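Miment Counter Mailer Kit
Item 496

Inirach Print Supply
Products > Direct Mail > Kits for Small Shops

The Miment Counter Mailer Kit is a boxed set of blank mail pieces for shops that do their own customer mailings. It works with an ordinary office laser printer. You supply the address list, the wording and the postage.

Each kit holds enough stock for one mailing to a small customer list, plus a few spare sheets for test prints. The cards come four to a sheet and separate along a fine perforation. The back is uncoated so it will take ballpoint ink, and many shops like to add a line by hand before the cards go out.

What is in the box
Card stock, white, perforated
Matching envelopes, gummed flap
Address labels on letter-size sheets
Return address labels
Planning calendar, one page
Layout disk for Windows and Macintosh

The layout disk has 9 templates. They cover a sale notice, a thank-you card, a change of hours, a reminder, a new-item announcement and several plain layouts with room for your own logo. All of them open in the common word processing programs. Fonts are not included on the disk. 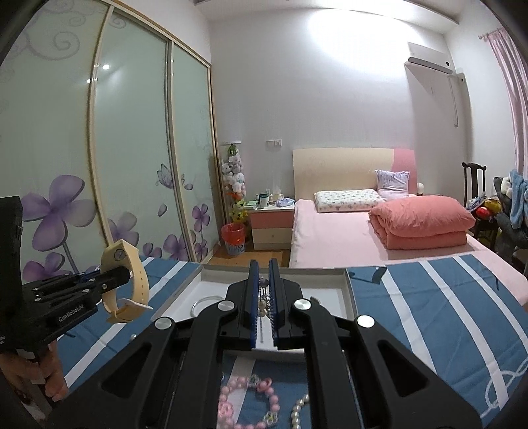 Timing matters more than design with a small mailing. We suggest that cards for a sale reach the customer a week ahead of the first day. For December sales, mail earlier than you think you need to. The planning calendar has a column for the print date, the mail date and the number of replies, so that next year you have something to compare against.

Vernon Lapointe wrote the sample wording that comes on the disk. He kept it short on purpose. Change anything you like, but leave the store hours and phone number on every piece.

Choosing a size
The standard kit suits a list of up to 30 sheets of labels. If your list is longer, order the Vovari Refill Pack, which has cards, envelopes and labels only. Refill stock matches the kit stock in weight and color. The Khương tinted card, in cream or pale gray, fits the same templates and can be mixed into any order.

Printer notes
Feed card stock through the manual tray with the rear door open. Print one sheet on plain paper first and hold it against the card to check the margins. Ink jet printers can be used for the cards, but the labels are made for laser printers only.

Ordering
Kits are packed to order and usually leave our warehouse in around 4 working days. Unopened kits may be returned for credit. Opened label packs may not. For help with templates or bulk orders, ask for Nnamdi Afolabi at the order desk.

Page updated 27 Dec 2001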